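Two Grippers, One Small Arm

August 29, 2023
By Romain Bouvier

Print this article | E-mail this article

The arm in Sinan Ertürk's workshop at Niltside costs less than a good bicycle. He printed the orange parts himself, and the servos came in a paper bag. For three weeks he has used it to answer one question: which gripper should a school buy, the Jurkeo or the Gulyás?

The two products look alike in the catalog. Both open and close with a single servo and both fit the same wrist. The Jurkeo has hard, flat fingers. The Gulyás has softer ones, which bend a little when they touch an object. Ertürk does not trust catalogs, so he gave each gripper 900 attempts at picking up a small block and putting it down in another cell.

The cells are drawn by hand on the white table in red dashes. Between tests he moves the blocks to new cells, and the order is written in a notebook. Some of the blocks are plain cubes and others have studs on top, and this difference became more important than he expected.

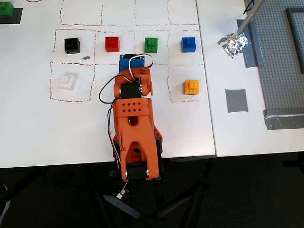
Page last updated: October, with corrected results for the second gripper

With plain cubes, the two grippers were almost equal. The hard fingers hold well if the arm arrives straight. If it arrives a little turned, they push the cube away and close on air. The soft fingers forgive this mistake. But with the studded blocks the soft fingers sometimes caught on a stud, and then the block was lifted at an angle and landed on its side.

In total the Jurkeo failed 200 times. The Gulyás failed only 21 times, but its last attempt could not be counted, so its result is from 899. A servo wire had caught on the elbow and Ertürk stopped the arm by hand. "I could repeat that one," he told me, "but then I must repeat the calibration also, and it was already evening."

He also compared two controllers. The cheaper one made the wrist shake when the arm was stretched far forward. The other, which he bought from a small shop called Elham, moved more slowly and was quiet. He kept the slow one for all the gripper tests.

For a school he would choose the Gulyás, with one spare pair of fingers. The rubber becomes smooth with use, and he changed his after the first week.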